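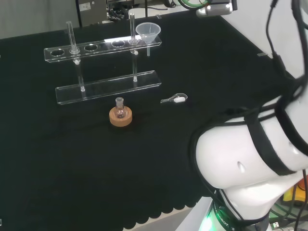

4. Setting out the glassware

Before you pour a single drop, give yourself a few unhurried minutes to lay everything out, and you'll be glad of it later on. We like a plain dark cloth under the Noltbridge stand, as clear glass is so much easier to find against black (and a dropped stopper won't roll nearly as far!). Keep your tubes upright in the top strip, with an empty hole or two between them if you can spare the room, and let the funnel rest in the far right end with its stem hanging down. The round-bottom flask goes in its cork ring whenever it's out of your hand, even for a moment.

4.1 Spread the cloth and smooth it flat with your palm.
4.2 Set the stand down and press gently on each end. If it rocks, loosen the posts a quarter turn and try again.
4.3 Lower each tube in slowly, holding it near the rim.
4.4 Seat the flask in the cork ring and give it a tiny twist.

Note: Spare cork rings are part 685 in the Lultum list.

Caution: Never wipe the acrylic with acetone. Warm soapy water and a soft rag will do nicely.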